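Visit report: Prasolau shared workshop, September 2020

Tincuța Vlad and I went to see the sorting arm that Marius Ene is building there. It has taken him 14 months of evenings. The workshop charges by the bench, and the arm occupies one bench at the rear, next to the lathe.

The controller is a second-hand Trorkon unit, flashed with his own firmware. The brackets were printed on site and have been revised 4 times. The current task is picking binder clips of several colours off a patterned mat inside a small enclosure with corrugated metal walls. Marius chose clips for their awkward shape: they can rest flat, on one side or on edge, and the wire handles upset the grip. 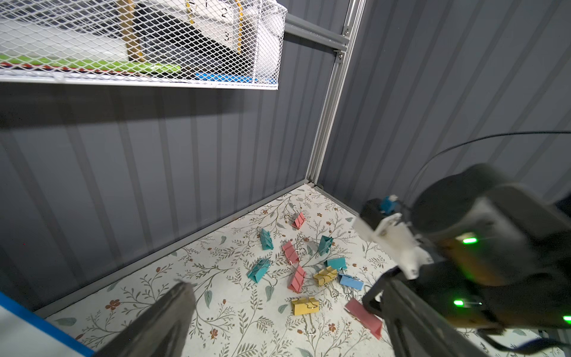 What does a build like this need from the mains supply?

An ordinary socket on a 6 A breaker is enough. The arm runs from a 24 V supply, and the compressor is kept on a separate circuit.

Tincuța asked about backlash in the wrist. Marius measured it in June, replaced the belt and has not measured it since. He keeps a paper log of failed picks, which we were allowed to read. Most entries concern clips close to a wall, where the fingers have little room to open.

Outstanding work: strain relief on the cables, a proper emergency stop and a second set of finger pads, on order from Fadis. We left at 22:00, when the workshop closes.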